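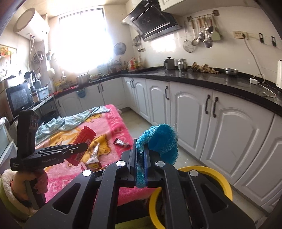
Monday, late

So the kitchen sort finally happened. I'd been putting it off since we got back from Nakville, and in the meantime every bag and pocket in the house had been emptied onto whatever flat surface was closest. Makeup next to the kettle. Candy in with the dish towels. I opened a drawer last week looking for a teaspoon and found hand cream and three dead pens, and that was when I knew a whole evening was going to have to go to this.

I did it my usual way, with the old pink blanket spread out in the middle of the kitchen floor and everything small going onto it first. The counter is hopeless for sorting -- it's long, but it fills up the second you turn your back, and tonight it already had the kettle on it and a steel bowl and the charger with its cables going everywhere. (The charger needs a home. Not tonight.) On the blanket you can at least see what you own! And if you get sick of it halfway through, you pick up the four corners and pretend it never happened, which I have done, twice.

The tubes all went back to the bathroom. I own far too many tubes, and I squeeze every one of them from the middle. The cleaning cloths I had to think about. The blue crocheted scrubber stays, because it gets oatmeal off a pan better than anything from a store, and I've been meaning to learn to make them myself. I bought the yarn at Lykkegaard in April and it's still in the bag. The raggedy ones are going under the sink for floors and shoes.

Then the groceries, which were still on the floor because I'd come in from Andness and gone straight to the blanket like a crazy person. Greens first, before they went sad. I spent 11 dollars on greens and fruit, and I'm pretty sure half of it was the mangoes. The yellow-rimmed bin stood right by the blanket the whole time so I had no excuse for keeping wrappers, and then came the big question of plastic containers with perfectly good flip-top lids.
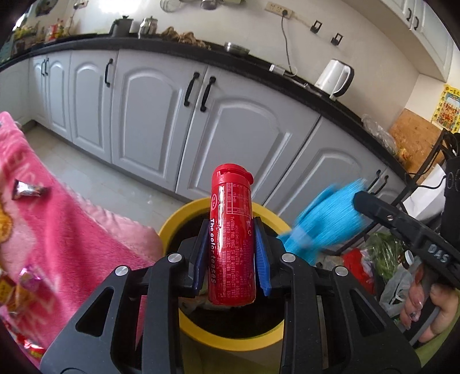 My sister's view is that a container with a decent lid never goes in the trash, it gets washed and filled with sesame seeds, and anybody who says otherwise has never had to buy jars. She has a whole shelf of them at her place and can't find the sesame seeds. I said so. She said that was a labeling problem.

We left that one unsettled and ate some of the candy. It's going in the tin with the Hekau cookies, up high where I have to drag a chair over to get at it. I give it till Wednesday.

Blanket's in the wash now. Still to do: the drawer with the pens, the charger cables, and a note to myself to buy dish soap, which I forgot again.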